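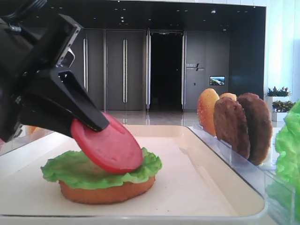
Play burger keeps sliding apart, and does lettuce go under the tomato or on top?

Posted in Toys and Pretend Play, 9 May 2023
Viewed 2575 times

Yanti Liem

Hi all! My daughter turned 4 and her grandparents got her a pretend burger set, the kind where every piece is separate – bottom bun, lettuce, tomato, cheese, patty, onion, top bun. She is obsessed. We have been running a burger restaurant in the living room in Clavville for almost 2 weeks now and I have eaten more pretend burgers than I can tell you.

Two problems, one practical and one kind of silly.

The practical one is that the stack won't stay put. Our bottom bun is rounded and really smooth, and so is the tomato slice, and as soon as she gets three or four things on there the whole pile starts to lean and then off it goes under the couch. She gets so mad! She's pretty careful with her hands too, it isn't that she's slamming things down. I've tried it myself and I get a leaner about half the time. I don't want to glue anything together, because then it's just a burger and there's no restaurant.

The silly one is an argument with my husband. I put the lettuce straight on the bottom bun and then the tomato on the lettuce. He says that's wrong, the patty goes on the bottom bun and all the salad stuff goes over it, and that I'm teaching her to make a burger upside down. He grew up working the grill at his uncle's place so he thinks he has the last word on this. Does it matter for a toy one? Is there an order that's better for keeping it standing?

Also if anybody has a good way to set the pieces out so she can see them all, I'd love to hear it. At the moment they live in a shoebox and every order starts with her dumping the shoebox on the rug.

marlowsmom

We had this exact thing with our Carano set. I'll tell you what worked for us and you can take whatever is useful.

First, the lettuce is your friend. If yours is anything like ours it's a floppy frilly piece that's bigger than the bun and hangs over the edge all the way around. Put that on the bun first, like you're already doing, and it gives the next piece something to grab. The smooth-on-smooth contact is what makes everything skate off, so what you want is to never have two slick pieces touching if you can help it. Bun, lettuce, tomato, then cheese if your cheese is the soft kind, then patty. Our patty has a bumpy surface so it holds pretty well.

Second, how the slice goes on makes a bigger difference than you'd think. My son used to hold the tomato flat over the pile and drop it, and it would land off center every single time. What I showed him was to pinch it at the top, tip it, touch the bottom edge down onto the lettuce first where he wants it, and then lower the rest and let go. It's slower but he can see where it's going. After a few days he was doing it without thinking and then he started correcting ME about it.

Third – and this is the boring one – check that the bun is sitting level. If you're building on a rug, stop. Build on a tray. We use a big white plastic one with a raised rim that came from Derport (I think it was meant for under boots, whatever) and it fixed two things at once, because the bun sits flat and when a piece does fall off it stays on the tray instead of rolling under the couch.

If the bun still rocks, flip it over and look at the bottom. Ours had a little ridge left from the mold and I took it down with a nail file in a couple of minutes. Wipe it well afterward so she isn't eating pretend dust.

A tiny dab of that removable poster putty under the bun also works, but only if your kid is past the age of putting things in her mouth. I'd do the bun only. If you start putting it between the layers it picks up lint and then the tomato looks disgusting.

For washing: warm water, drop of dish soap, dry them all the way. Ours were MUCH more slippery when there was soap film left on them, so rinse longer than you think you need to.

As for your husband, I'm staying out of it. (He's wrong.)

gus_2075

lettuce goes on top. patty on the bottom bun so the juice goes into the bread. been doing it that way forever and never had a complaint

for a toy just get the magnetic kind, problem solved

Pell in the back room

I'd skip the magnetic ones myself. My niece had a set and half of them would only stick one way up, so she spent the whole time flipping pieces over and the burger came out in whatever order the magnets liked. Not much of a restaurant. Also please be careful with magnets in toys for little kids in general, the small strong ones are really dangerous if they come loose and get swallowed.

On the lettuce question, I cooked lunches for years and both ways are real burgers. Lettuce under the patty keeps the bottom bun from going soggy, lettuce on top stays crisper. Places do it one way or the other and will fight you over it. For play I'd let her pick and make it part of the game! One of you can be the customer who wants it Mom's way and one can be the customer who wants it Dad's way, and then she has to remember the order. Mine loved being told they'd gotten it wrong, for some reason. We wrote the orders on sticky notes with little drawings, green squiggle for lettuce, red circle for tomato, and that turned into the best part of the whole thing.

For setting the pieces out, don't lay them flat in a pile. Stand them up! I use a clear acrylic holder with slots, sold by Kohlhase as a rack for desk stuff, and I put the slices in on their edges in a row with a bit of space between them. She can see every ingredient and take one without knocking the rest over. Ours sits on the same tray as the burger, off to the right, and I turned it at a slant so it doesn't get bumped by her elbow. Leave the left side of the tray clear for building if she's right handed, or the other way around for a lefty.

Things I'd check before you buy a holder: measure your fattest piece, because our patty didn't fit any slot and had to live next to the rack. And run your finger along the top edges. Mine were fine but a cheap one I returned was sharp enough that I wouldn't have given it to a kid.

If you don't want to buy anything, a toast rack works, or a dish drainer if you have one of the small ones. A strip of cardboard with slits cut in it lasts about a month.

Cleanup is also way easier. At our house the rule was that the restaurant couldn't close until every slot was full, and if there was an empty one we went looking under the couch.

Yanti Liem

Thank you, these are great! Update for anyone who finds this later. We moved everything onto a tray last night and I rinsed all the pieces again (you were right about the soap, marlowsmom, they felt totally different) and she got all the way up to the top bun on her second try. She's doing the tip-and-lower thing with the tomato and sticking her tongue out while she does it.

Still looking for a holder that will take our patty, which is enormous. I'm going to try the toast rack first. My husband has read this whole page and says gus is the only one here who knows anything.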